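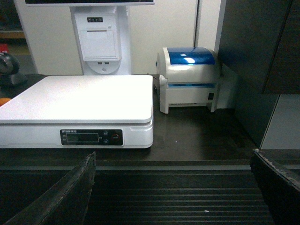 Hemlow Equipment Plan

Line items, quotes and replacement intervals for a mobile robot work area with a retail counter

Status: maintained
Last revised: 9 May 2020
Maintainer: Saadet Sarıgül
Quotes and supplier contact: Bülent Bozkurt
Camera and lighting entries: Kadir Gökçe

Overview

Hemlow is the planning data behind the equipment purchases for the Traluvton robot work area. It lists what the area has, what it needs, what suppliers have quoted, and when worn parts are expected to come up for replacement. The tables feed the yearly equipment request and the smaller orders placed between requests.

The plan covers the robot and its spare parts, cameras and mounts, counter equipment, storage, floor marking and lighting. It does not cover salaries, rent, software licenses or network service. Power outlets are listed only where a new one has to be installed for an item in the plan.

There are 200 line items. Of these, 138 have at least one written quote. The rest carry an internal estimate and are marked as such in the price_basis column. Quotes come from 8 suppliers.

Contents

items.csv
One row per line item. Key: item_id.

quotes.csv
One row per quote. Several rows can point to the same item_id. Expired quotes are kept.

wear.csv
One row per inspection of a consumable part. Finger pads, cable sleeves, casters and brushes are treated as consumables. Gripper bodies are not.

optics.csv
Cameras, lenses, mounts and lamps, with notes on the surfaces each camera has to work against.

layout.csv
Footprint, door swing and clearance for anything that stands on the floor.

scripts/check_tables
Checks keys, units and dates. Run it before every commit.

scripts/build_request
Writes the purchase request from the items marked approved.

Columns in items.csv

item_id: text, never reused
group: robot, gripper, camera, counter, storage, floor, light
description: free text, one line
quantity: whole number
price_basis: quote, estimate or invoice
unit_price: price before tax
delivery: separate from unit_price, blank if unknown
install: cost of fitting by an outside firm, zero if done in house
priority: high, normal or hold
depends_on: item_id of anything that must be in place first
owner: person who answers questions on the row
state: draft, approved, ordered, received or dropped

A blank in delivery is not the same as a zero. Earlier versions mixed the two and understated the cost of heavy items, mainly cabinets and counters. The check script now stops on a zero in delivery unless the supplier's quote says delivery is included.

Counter equipment

The counter group is priced as a set of separate devices. Bundles from point-of-sale resellers were cheaper per unit in two cases, but the service terms applied to the whole bundle, and a single failed device would have taken the full set off the counter. Separate purchase was kept.

A scale, a label printer and a terminal are the minimum for counter work. Each has its own row, and labels and receipt paper have rows of their own under supplies. When comparing models, record the following in the notes:

- position and size of the power switch
- whether the lid opens upward or forward
- surface finish, glossy or matte
- cable exit side
- height of the lowest control above the counter

Glossy white housings cause more trouble for the cameras than matte ones. This is a note for purchasing and is not a reason to replace devices already in service. Where two models meet the same need and the prices are close, the matte model gets the higher rank.

Hüsnü Gündoğdu owns the counter rows. Changes to device height need his approval, as the reach figures in layout.csv depend on them.

Cameras and lighting

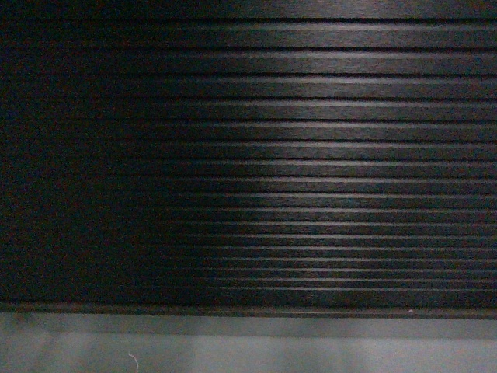
Lighting is budgeted together with the cameras, and a camera row cannot be approved until its lighting row has been reviewed. The old plan treated lamps as part of the building and left them out of the request. The result was a set of cameras chosen on resolution alone. Dark ribbed surfaces show the problem well: with soft light on the center and right, each ridge reads as a separate pale stripe, while the left side falls off until the ridges can hardly be told apart. A sensor with more pixels would not recover much from the dark side. An added diffuse lamp costs less than the next camera model up, and the optics table now lists both options so they can be compared in one request.

Fields specific to optics.csv:

mount_point: wrist, head or fixed
surface_note: dark ribbed, glossy white, coated floor, plain wall or other
light_source: item_id of the lamp that serves this view
glare: none, some or strong, by eye
shadow: none, some or strong, by eye
low_light_test: done or not done

Glare and shadow are judged by eye by one person. They are good enough for ranking purchases. They should not be used as measurements.

For wrist cameras, the cable and mount are separate rows with their own spares. For head cameras, the mount is included in the camera row because the two are sold together. Anyone totaling camera costs by mount_point has to add the wrist mounts by hand or use the group total from build_request.

Gripper parts and wear

Fingers are bought in pairs and replaced in pairs. The unit price in items.csv is for the pair. Supplier quotes sometimes list a single finger, and Bülent Bozkurt converts these before entry.

The wear table uses a simple scale:

0: no visible marks
1: light scratches
2: scuffed edge, no missing material
3: chipped edge or exposed core material
4: withdrawn from use

A pair takes the grade of the worse finger. At grade 3 the replacement row moves to high priority. The pair may stay in use until the new one arrives if the owner of the gripper group agrees.

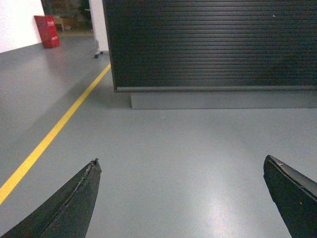
Wrist camera view with the gripper open. The left finger is worn and frayed along its upper ridge, grade 3 on the wear scale.

The replacement interval in the current plan is 6 months. It comes from the inspection log and applies to the coated fingers only. Uncoated fingers were tested too briefly to set an interval, and their rows are marked hold. Muammer Kahraman inspects the fingers and enters the grades. Two people graded them for a short period and disagreed often between grades 2 and 3, so entries from that period carry the flag mixed_grader and are left out of the interval.

Storage, floor and layout

Cabinet rows list the outside footprint and, for roller-shutter cabinets, the space the shutter takes up when raised. A shutter needs no swing clearance. For that reason it ranks above a hinged door next to a robot path, even where the hinged cabinet is cheaper. Plinths are counted in the footprint.

Anything on casters is listed as movable. Movable items need a parking position in layout.csv, and the clearance check uses that position. Panels and boards that get moved during the day must be returned to it before a route is tested.

Floor coating and line marking are priced by area and by length. Yellow lines mark the edge between walkway and open floor. New marking has to be done after the cabinets are placed, so the marking rows depend on the cabinet rows. The coating has a satin finish and reflects overhead lamps. A flatter finish was quoted by Bokgate and is on hold pending a cleaning test.

How totals are made

build_request reads the approved items, picks the newest valid quote for each and adds delivery and installation. If an item has only an estimate, the row is printed in a separate section and is not included in the main total. Dropped rows are ignored. Ordered rows are shown for reference at invoice price once an invoice exists.

No reserve is added by the script. The reserve is a single row, entered by the maintainer after the total is known.

Spare parts are included only if they have their own item_id. A note such as "buy one extra" in the description field has no effect.

Known problems

- Delivery is blank for most storage rows.
- Erdem quotes are entered with installation included in the unit price. The install column is zero for these rows, which makes them look expensive next to other suppliers.
- Lamp life is copied from supplier sheets and has not been checked.
- Label and paper use is estimated from short trials and will be too low for full days.
- Some camera rows still point to lamps that were dropped. The check script prints a warning but does not stop.
- Wear grades are not linked to hours of use. Only the inspection date is stored.

Suitable uses

The tables can be used to prepare a purchase request, compare quotes, plan part replacement and check whether a new item fits the floor. The column layout can be reused for a work area of similar size.

They should not be used to compare suppliers on quality. Prices were collected for one site, and some include terms agreed for repeat orders. The wear interval should not be carried over to a different gripper or a different kind of work.

Making changes

Open a change with the item_id in the title. Attach the quote as received, without edits. Do not overwrite a price; add a new row to quotes.csv and let the script pick it up. Run scripts/check_tables and include its output.

Changes for the next request close at the end of June. Rows still in draft after that stay in the table and move to the following round.

Questions on a row go to the person in the owner column. Questions on the scripts go to Saadet Sarıgül.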